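The Scale House

The scale at Clalberg closed in May, and my sister and I had until the end of the month to empty the building. It was a single room with a window on the truck side and a window on the river side. Our father had worked in it for most of his life. The elevator company owned the land and the scale, but the things inside were his, or had been there so long that the company had forgotten which were not.

My sister got there before me. She had already made a pile for the dump and a pile for her car. There was a third pile she called mine, and it was the biggest. I looked through it and found the coffee can of pencils, the radio, a coat with a broken zipper, and boxes of weight tickets tied with string.

"You said you wanted the tickets," she said.

"I said I wanted to look at them."

"So look at them at home."

We worked without talking much after that. Trucks were still coming down the river road, out of habit I guess, and a few drivers slowed down at the scale and then read the sign and kept going. The new scale was over in Stullia, next to the highway. It had no room attached to it. You drove on, a light changed, and a ticket came out of a slot. Our father had gone to see it the summer before he died. He sat in his pickup on the shoulder and watched for an hour, then came home and ate supper and said it looked fine.

He'd had a computer himself near the end. The company had put it in, and it sat on the floor under the counter with its fan going all day. It gave out twice. The first time, a man from the company took it away and brought it back. The second time, my father took it home to me, because I had a workbench and he thought that was the same as knowing what I was doing. I took off the side panel and we both looked in.

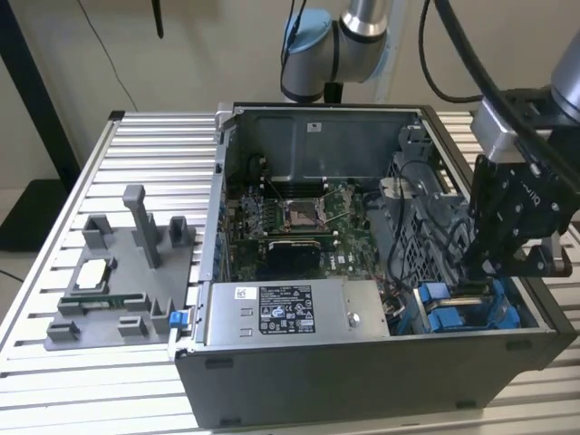 A desktop tower on its side, opened up.

I cleaned the dust out and pushed on everything that looked like it could be pushed on, and put the panel back. It started up. My father told people in town that I had fixed it, and for a while they brought me their toasters.

My sister found the key to the desk inside the radio, where the batteries should have been. The desk had one drawer that locked. We had both tried it as kids. She held the key up and asked if I wanted to do it, and I said she should, and she said she was older and so I should.

It was a ledger. The cover was green cloth, and PRALTETTI was stamped on it in gold, the same as on the brass plate of the scale beam. The scale company must have given them out once. We thought it would be money. My sister said later that she had thought it would be a woman.

It was weights. Our father had a rule that the scale had to be checked before the first truck in the morning, and he checked it by walking out and standing on it. He weighed himself on a truck scale that read in steps too wide to tell a man from a man with a dog. He knew that. So he used his pickup instead. He drove it on, wrote down the number, got out, wrote down the number, and then put something in the bed and wrote that down too.

The first page said: Truck and me. Truck. Truck and stove. The stove was the one in our kitchen.

The Piano

We sat down on the floor with it. My sister turned the pages because her hands were cleaner.

He had weighed everything that came to the house. He weighed the piano, which our mother had bought from the church in Goh when I was too small to remember. He weighed the bathtub before it went in and the old one after it came out. There was a line for a load of river rock and a line for the calf. There was a line that said Gravel, 2387, and under it in smaller writing, paid for more. I remembered that one. I remembered him on the phone, holding the receiver away from his head.

"He never said he did this," my sister said.

"He said the gravel was short."

"I mean the rest of it."

She found herself before I did. The line said Truck, me, wife, girl. The next one said Truck, me, wife, girl, boy. Then there was one like it every fall, after the harvest trucks were done, always the same words in the same order. I could not have told you it happened. But when I read it I knew there had been a night each year when we drove out to the scale after dark, all of us across one seat, and he ran inside and left us sitting there with the engine off. Our mother would tell us to hold still. I thought he was locking up.

The numbers went up a little each time. You could see the steps. Some years they didn't move, and then they moved twice.

My sister put her finger on a line and kept it there. It said Truck, me, wife, boy.

"That's when I left," she said.

It was. She had gone to live with our aunt in Stullia that year, after the trouble with our father about the car, and she didn't come home until spring. None of us had said her name at supper. He had driven the three of us out there anyway and gone in and written it down. Next to the number he had worked out the difference from the fall before, in pencil, and drawn a line under it.

She got up and went out to look at the river for a while. I did not go after her. I put pencils back in the can.

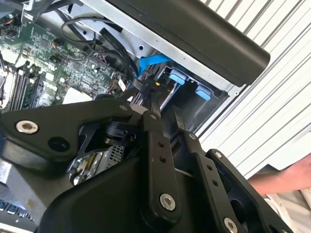
The ledger changed when the company changed the scale. They dug up the old platform and put in load cells, and the beam with the brass plate was bolted to the wall for show. He still wrote his lines in ink, but he stopped trusting them. He would weigh the pickup in the morning and again at noon, and put a question mark by one of them. I think about his face at my workbench, bent down over the open computer case. He looked for a long time at the parts inside. Then he asked me which one did the weighing. I told him none of them did. I said the weighing was done out under the platform, and this only wrote it down. He nodded, and he seemed to feel better about the machine after that, as though I had told him they were in the same line of work.

When my sister came back in, her shoes were muddy. She asked if there was more and I said there was.

The fall lines kept going after she married and after I moved to town. They got shorter. Truck, me, wife. Then for several years Truck and me, and one fall, the last one with our mother's handwriting near it, the line was written by her: Truck and him. She must have gone inside the scale house and read it off while he sat out there. She had put 30 in the margin and circled it. We talked about what it meant for some time. My sister thought it was the number of years. I thought it was pounds, what he had lost that summer when he was sick the first time. It could have been the price of something.

The last entry was from the week the company told him they were closing. Truck, no driver. He had parked it on the platform and walked back in and weighed it empty, and there was nothing after.

We put the ledger in a grocery bag. Then we carried the dump pile out to my sister's trailer, and the desk, which took both of us and a lot of stopping.

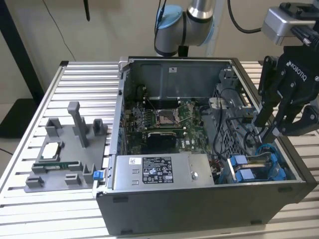
What We Did With the Truck

I had driven his pickup down that morning. It was mine now on paper, though I kept it at his house. My sister was tying down the load when I said we should do it.

"The power's off," she said.

It was off to the room, but the scale was on its own line, and the little screen on the counter still showed zeros. I drove on. She stood at the window. I could see her leaning in close to the glass with her glasses pushed up.

"Hold still," she said.

I got out and went in, and she went out and got behind the wheel. After that we had a problem, since one of us always had to read the screen. We talked it over. My sister said we could both sit in the truck and subtract. I said you can't subtract from a number you don't have.

A grain truck slowed down on the road. The driver was a kid, with a seed cap and the window open. He asked if the scale was closed, and I told him it was closed, but could he come in and read us something. He looked at the two of us and at the trailer with the desk on it. Then he left his truck running and went inside.

We got in. The seat was cold and she moved my coat over to sit down. It took him a minute to find the screen, and then he shouted the number out the window and asked if we wanted a ticket.

My sister told him no, we had a book.

She wrote it on the line under our father's. She wrote Truck, girl, boy. She asked the kid what he was hauling, and he said beans, going to Stullia. He said they were docking everybody 300 pounds over there and he couldn't prove it. She looked at me, and I backed the pickup off the platform so he could pull on.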